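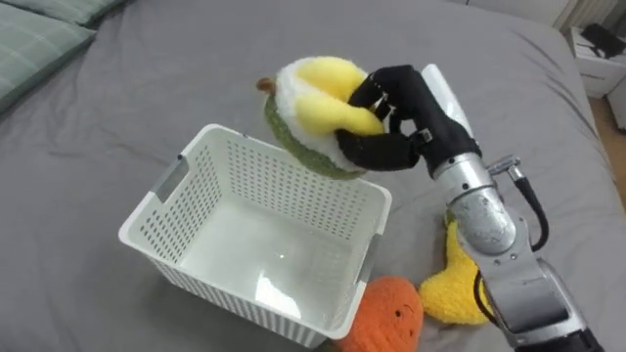 首页 收纳 床品 玩具整理 清洁保养 联系我们

Setia 白色镂空收纳篮
阅读时间:6 分钟
最后更新:10 月

我们店里卖过不少篮子,编织的、布的、带盖的、能折叠的,最后留在自己家里天天用的,还是 Setia 这只白色塑料篮。它长得很老实,长方形,敞口,四面是一排排小孔,两头有提手口,口子边上镶了一圈浅灰色的条。放在灰床单上、白柜子里、浴室架子上都不打架。很喜欢它这一点!

这一页写得比别的产品页长,因为写信来问毛绒玩具怎么收的人实在多。家里有小朋友的朋友应该都懂:积木有积木盒,书有书架,唯独毛绒玩具哪儿都有,沙发缝里、枕头底下、洗衣机旁边,晚上掀开被子还能摸出一只。Joana Barros 给我们写过一封很长的信,专门讲她家床上的毛绒水果,我们就是从那封信开始认真琢磨“床上收纳”这件事的。

篮子本身

篮身和底是同一种白色塑料。四壁打孔,底面是光滑的实底,没有孔。这个搭配我们觉得很对:侧面透气,毛绒的东西捂在里面不容易有味道;底下又是整块的,小零碎(发夹、扣子、娃娃的小鞋)不会从底下漏出去,脏了一块湿布就能擦完,不用拿牙刷一个孔一个孔去掏。

上沿是一圈没有打孔的实边,比较厚,手搭上去不硌。小朋友喜欢抓着篮沿往里看,所以我们对这圈边特别在意,到货时每只都会用手摸一遍,有毛刺的就退回去。四个角是圆的,放在床上拖来拖去也不勾床单。

提手口开在两头的短边上,灰色那一圈衬条是 Setia 后来加的。Graça Esteves 在我们店里管退换货,她说加了衬条以后,因为勒手来退货的就没有了。装满毛绒玩具本来也不重,但要是拿去装洗好的毛巾,或者一摞绘本,差别马上就出来了。

我们自己怎么用

早上叠被子之前,先把篮子放到床中间,床上有什么就往里扔什么,扔完整只端走,再铺床。顺序别反过来,铺好床再收玩具,床单又得重新拉一遍(我们试过好几个月才改过来,真是够笨的)。晚上再把篮子端回床边,让小朋友自己挑一只陪睡的,其他的留在篮子里。

毛绒水果是最适合放进这种篮子的玩具,软,轻,颜色又鲜亮,随便堆着都好看。香蕉这类弯弯长长的,我们喜欢留到最后放,搭在上面,那只黄香蕉横在篮子里,两粒小黑点眼睛露在外头,小朋友走过来一眼就能找到它。圆的可以先放,垫在底下。顺着形状来,不用硬塞,篮口也不会鼓出一座小山。

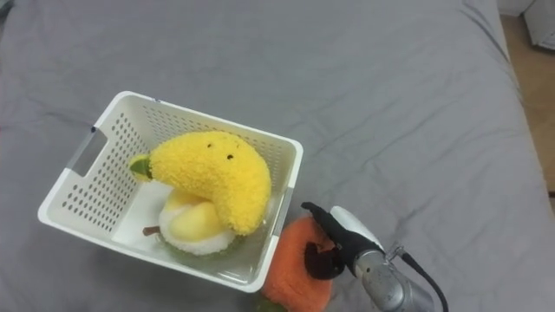 分类这件事,我们的建议是越粗越好。一只篮子装一“家”就够了:水果一家,动物一家,娃娃一家,三岁的小孩也记得住。毛绒水果里有些做得特别细,像那只上面浅黄、下面一圈蓬松白绒、还带一根棕色小梗的,和香蕉挤在同一只篮子里就很热闹,而那只圆滚滚的橙色水果待在篮子外面的床单上,伸手一捞就能归队。Martim Amaral 家更省事,他家的规矩只有一句话:毛茸茸的都进白篮子。

放在哪里

床上、床尾凳、衣柜下层都行。想放进柜子的话,请先量一下柜子内部的深度,再加上伸手进去抓提手的余量,我们见过好几位客人量得刚刚好,结果手插不进去。床垫很软的话,篮子放中间比放床沿稳当。

不建议叠着放装满的篮子。空的时候怎么叠都随你,里面有东西就别叠了,上面那只会压到毛绒玩具的绒毛,蓬松的白绒压久了要梳半天。

清洗

温水加一点洗洁精,软布擦,晾干。镂空的几面可以拿花洒冲,水自己就流走了,篮底会积一点水,倒扣过来控一控再用。灰色衬条那里容易藏棉絮,用旧牙刷顺着刷一下就好。请不要进洗碗机,也不要放在暖气片上烘。

毛绒玩具一定等完全干透再放回篮子。有一次 Catarina Esteves 赶时间,把半干的小熊放了回去,第二天整间屋子都是那个味道……篮子透气归透气,还是帮不了这个忙。

常常被问到的几件事

有没有盖子?没有,Setia 这一款只做敞口。我们倒觉得敞口更好,小朋友多一个开盖的动作,收玩具的积极性就少一半。真的怕落灰,铺一条薄棉巾在上面就行。

有没有别的颜色?目前店里只进白色。浅灰衬条是固定的,不能换。

会不会发黄?放在太阳直晒的窗台上,什么白塑料都会慢慢变色,放室内阴一点的地方会好很多。我们店里那只样品一直放在收银台后面,Madalena Aguiar 拿它装退货单和包装绳,现在还是白白的。

可以放宠物吗?可以当猫窝的外框,猫会自己决定要不要住。小型犬爱啃东西的就算了,灰色衬条被咬松的话我们没法补寄单件。

能装多少?看玩具大小,差别太大了,不敢乱说。毛绒玩具可以压一压,硬的就不行。拿不准的话,把要收的东西在床上摆成一个长方形,拿尺子量好尺寸发给我们,我们帮你比一下。

下单和自取

店里常备 2 只装和 4 只装,单只也可以买。一次要 6 只以上的(幼儿园、民宿朋友们看过来),请先写信,我们得从 Groviveo 的仓库另外调货,会慢几天。Louro 那家店可以自取,上午去比较好停车。

运输用的是纸箱加纸垫,没有塑料泡沫。收到后麻烦先看一眼四个角和提手口,有裂的拍张照片发来就给换,不用把坏的寄回来。

和它搭着用的东西,我们推荐 Butent 的布标签,带绳子,可以穿过篮壁的小孔打个结,上面画一只香蕉或者一只熊,还不认字的小朋友也知道谁住哪里。布标签洗得了,画糊了翻个面接着画。

相关页面 毛绒玩具清洗 床下收纳盒 布标签 返回顶部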